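Van Wyk Gallery
Programs and Events Working Group
Minutes of the meeting of 9 March 2019

Present: Lorraine Ashworth (chair), Joaquim Torres, Minttu Rantala, Serpil Oral (minutes)
Apologies: Fernanda Calado

1. Minutes of the January meeting

Approved with one correction. Under item 4, the loan period for the Nomeo print series should read eleven weeks, not twelve. S. Oral to amend the file copy.

2. Matters arising

2.1 Loading door. The replacement closer has been fitted. The door now latches without being pulled. Closed.

2.2 Wall text template. M. Rantala circulated version three. Type size for object labels is fixed at 18 point. Introductory panels remain at 36 point. Adopted for all shows opening after the print series.

2.3 Hygrometer in Gallery 2. Readings still differ from the wall unit by four points. J. Torres to send the instrument for calibration and use the spare in the meantime.

3. Nomeo print series: installation

J. Torres reported. The works arrive in two crates and need 24 hours to acclimatize before opening. Condition checks will be done by two people, one handling and one writing. Hanging height is 58 inches to center throughout, except for the four large sheets on the north wall, which will be set by eye and recorded afterward.

Light level on the paper works is not to exceed 50 lux. The track in Gallery 2 cannot be dimmed below 70 on the present lamps. Two options were discussed: neutral density film over the existing heads, or a change of lamp. Film was preferred on cost. L. Ashworth asked that the readings be repeated with the film in place and the blinds open.

Action: J. Torres to order film and report readings by email.

4. Evening opening

4.1 Capacity. The occupancy limit for the ground floor is 200. Staff and performers count toward this figure. Ticket sales will be held at 170 until the performer list is final.

4.2 Music. Fondance have confirmed two sets of 40 minutes with a break of 25. They will supply their own mixer. The gallery supplies two powered speakers and one circuit not shared with the bar. M. Rantala noted that the east wall outlets and the bar refrigerator are on the same breaker. The stage will move to the west side.

4.3 Bar. Quote received from Bameck for glassware, ice and two servers. The quote omits collection of glassware after midnight. S. Oral to ask for a revised figure. No drinks in Gallery 2 at any time.
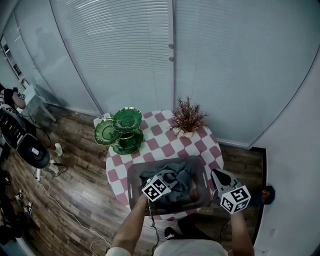
Serpil Oral

4.4 Coat check. The rail in the corridor holds 90 coats. A second rail will be borrowed from the education room. Numbered tags to be checked for gaps before the evening.

4.5 Access. The side ramp must stay clear from 5 p.m. Delivery vehicles are to use the rear yard only. The elevator key will be held at the front desk.

5. Attendance and mailing list

Attendance at the winter exhibition was 607, against 553 for the same slot last year. Counts are from the door clicker and exclude school groups. L. Ashworth asked that school groups be reported on a separate line in future. M. Rantala pointed out that the clicker was reset by mistake on one afternoon and that the paper tally was used for that session.

The mailing list holds duplicate entries from the old system. These will be merged before the evening opening invitation goes out.

Action: M. Rantala to merge records and confirm when done.

6. Artist talk

F. Calado sent a written note. The talk will run 45 minutes with 15 for questions, in the lecture room. One wireless microphone and one spare are needed. A speaker fee of $200 was proposed and agreed. Travel is to be claimed separately with receipts. The talk will be recorded for the archive only, subject to the artist's written consent.

Action: F. Calado to issue the agreement and consent form.

7. Any other business

7.1 The folding chairs in the lecture room were inspected. Three have loose rivets and have been taken out of use.

7.2 J. Torres asked for a fixed place for the shared tool cart. Agreed: rear workshop, left of the sink.

8. Next meeting

Date to be set by email once the film readings are in. Items for the agenda to S. Oral one week ahead.

Meeting closed at 4:20 p.m.

Contact us | © 2019 Van Wyk Gallery. All rights reserved. | Back to top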